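Sornville Table Things

README for the second release

Sornville Table Things is a collection of 1,803 short written notes on tabletops laid with plates, cups, bottles, a colander and small food shapes. Each note says what is on the table, what it is resting on, and which way up it is. I love this stuff. Put a ketchup bottle on a plate and there are suddenly three or four fair ways to say where it is, and all of them turn up in the notes!

What's in the folder

notes.csv holds one row per table. things.csv is the list of object names, 24 of them, with the other words people used for each. relations.csv has the pairs (bottle on plate, strawberry beside plate, and so on). The old file called layout_final2.csv is gone. If your script still asks for it, point it at notes.csv and rename the column "item" to "thing".

How the names work

We went for the word you'd use if you were asking somebody to pass it to you. So it's colander, with strainer and drainer kept as other words. Plates get their color and nothing fancier. Pink, blue and teal are separate entries, and yes, the teal one started half the arguments we had. Nasrin Mirzaei wrote it down as green for most of August, and those rows have been fixed.

Food shapes are named for the food. A banana-shaped toy is "banana" in the thing column with "toy" in the kind column. Where a writer couldn't tell what something was, the row says "red object" or "green object" and stays that way. Please don't fill those in by guessing! They are some of my favorite rows, and anyone training a labeler will want them.

Lying down counts

The pose column is the one I'd look at first. It takes upright, side, upside down or unsure. A cup on its side also gets an opening direction (left, right, toward, away), always from where the writer was standing. Bottles get a cap direction in the same way. A bottle lying on a plate has both a pose and a relation, so it appears in two files, and the row number ties them together.

Plates are flat unless noted. Round and oval are recorded under shape, and the colander has a shape too, which was Rostam Abbasi's idea and a very good one, as oval colanders point somewhere and round ones don't.

On, in, beside

"On" means resting on it. "In" is for cups and the colander only. "Beside" is anything within a hand's width with nothing between. We tried "near" as well and dropped it after 300 rows, when no two writers agreed. Food on a plate is always "on", even when the plate has a deep rim. If you feel strongly about "in" for deep plates, you're in good company, and Amirhossein Amini has a whole page of notes he'd be happy to send you.

Known rough spots

- Spelling in the free-text column is as written. "Collander" appears plenty.
- 7 rows have a cap direction but no bottle. I left them out of the pairs file.
- Small marks on the tabletop are not things and have no rows.
- Brand names were left out of things.csv. It's "ketchup bottle" and that's all.

Splits

Rows were split by table layout, so the same arrangement never sits on both sides. The split column says train or held. If you make your own split, please keep the layout column together or your scores will look far too cheerful.

Using it

Free for teaching and research with a mention of Sornville Table Things. Corrections are very welcome, so send the row number and what you'd change to Niloufar Rostami.

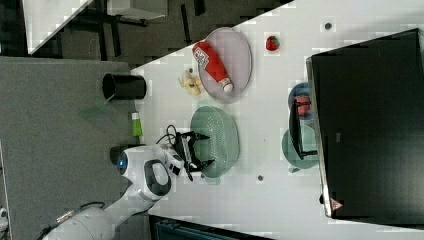 Last changed: 30th December (N. Rostami)

Comments

Parvaneh Bahrami
Used the pose column with my class and they had a great time with it. One group wanted a fifth value for things leaning on other things. Any chance?

Niloufar Rostami
Ooh, yes, leaning! For now those are "unsure" with a word in the free text. I'll see how many there are.

skustard_reader
is the ketchup on the pink plate one thing or two in things.csv? I get two rows

Rostam Abbasi
Two things, one relation. Bottle is one row, plate is the other, and relations.csv has the "on".

Parvaneh Bahrami
Strainer is what my whole family says, for the record. Glad it's in there.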